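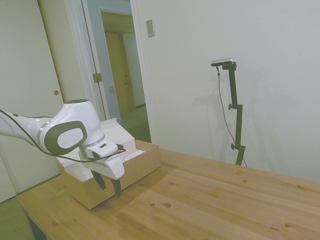

Getting people out of Polat – notes for talk

Start with the map. Two roads out of town, both closed by shelling in January. 410 people in the school basement, 237 of them children.

Pause. Then the convoy: 6 buses, waiting at Zudine for a guarantee of safe passage from both sides. 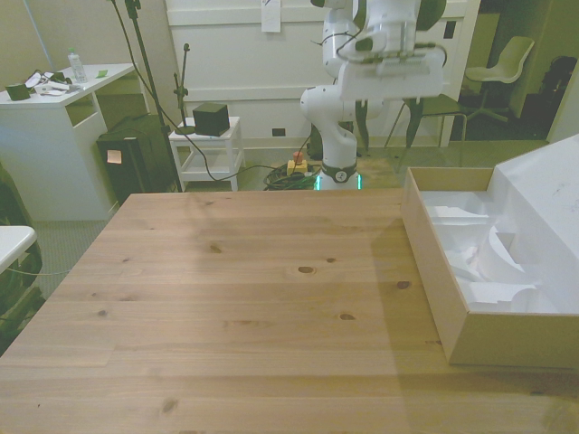 Duygu Gündoğdu told me the drivers slept in their seats, engines off to save fuel, and that word of the truce reached them by radio at 4 a.m.

Next point: the truce covered the road but left out the bridge. Explain why that matters – one checkpoint can hold up everyone behind it.

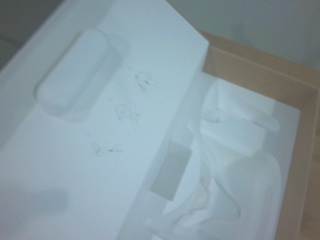 The first buses took 300 people. The rest waited for a second run. Say this slowly and leave time for questions.

Last part: what aid groups want written into the next truce. Named roads, fixed hours, a phone line to both commands. 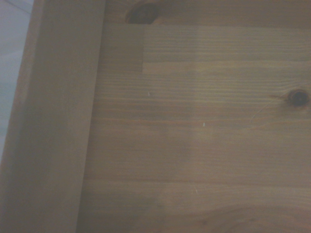
Close view of a pine panel.

Comments

Ruaridh Pollock: Was the bridge ever added to the deal?

Tín Cù: Good talk. I'd like more on the second run.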